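# Counter depth, scanner position and the returns problem

2025-10-29

Bronwyn Nepia has laid out service counters for Nollow for most of her working life. The company runs small shops in Brodport and Halliday, selling stationery, batteries, phone cases and similar light goods. She was interviewed by Asuka Sasaki at the Brodport office, with the plans for the Monness branch open on the desk between them.

The first question was about depth. Nepia's current standard for a counter is 731 millimeters from front edge to back edge, a figure she defends without much enthusiasm.

"It's a compromise," she said. "A deeper counter gives you room behind the scanner for cables. It also means a customer with short arms has to lean. We had a deeper one in Halliday, and the staff ended up pushing everything forward to meet people, so the back of it collected paper."

The walls behind her counters carry stock, and that limits what can be placed along the rear edge. Anything tall there blocks a hook or a shelf. Nepia prefers to keep equipment to the two rear corners and leave the center clear for bagging.

Sasaki asked why she had moved away from handheld scanners. Nepia said the change was gradual and began with repairs. Cords failed at the strain relief, holsters came unstuck, and units were dropped.

"With a presentation scanner you move the item," she said. "The clerk has both hands. The drawback is large boxes. If somebody brings a boxed lamp to the till, you are turning it over in the air looking for the code. We keep one handheld in the drawer at each branch for that."

The angle of the head matters more than staff expect. A scan window set too upright picks up glare from ceiling strips, and one set too flat reads codes off items that are waiting their turn. Nepia sets the tilt by testing with glossy packaging first, then matte card, then a crumpled receipt. At the Halliday branch she ran 200 test scans after a lighting change and moved the base twice before she was satisfied.

She was less certain about double reads. "Marama Kingi, who manages Halliday, thinks they come from the clerk's rhythm. I think they come from the delay setting. We have gone back and forth on it since January and neither of us has proved anything."

The Monness branch holds 1,556 product lines, fewer than the other two, but it handles more returns in proportion. Returns take counter space. An item sits while the receipt is found, and it must not drift back among the goods being sold. Nepia's answer is a marked holding place, separate from the bagging area. She tried tape on the surface first. It lifted at the corners after 13 days of wiping down.

"A rim works better than a line," she said. "Small things roll. Pens, batteries, lip balm. You want something that stops them."

Surface color came up near the end. Nepia specifies white and accepts that it shows marks. Cameron McKinnon, who fits the counters, has argued for a mid-gray, on the grounds that it hides scuffs between cleanings. Her view is that a scuff she can see is a scuff that gets cleaned, and that small dark goods are easier to find against white.

The working layout still changes by small amounts, and Nepia expects to revise it again once Monness has traded for a full season. Cable routing is the open item; she wants one hole in the counter where there are now two. The positions on top she regards as close to settled: the black scanner on its faceted base toward the back on the right, head tilted forward, and the gray-green tray in front, with its raised rim and rounded corner. "I would move the tray a little before I moved the scanner," she said. "People learn where the scanner is. They put things in the tray wherever you leave it."
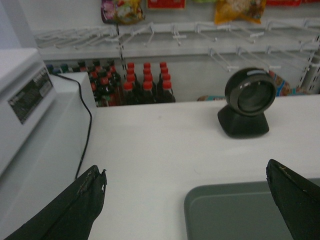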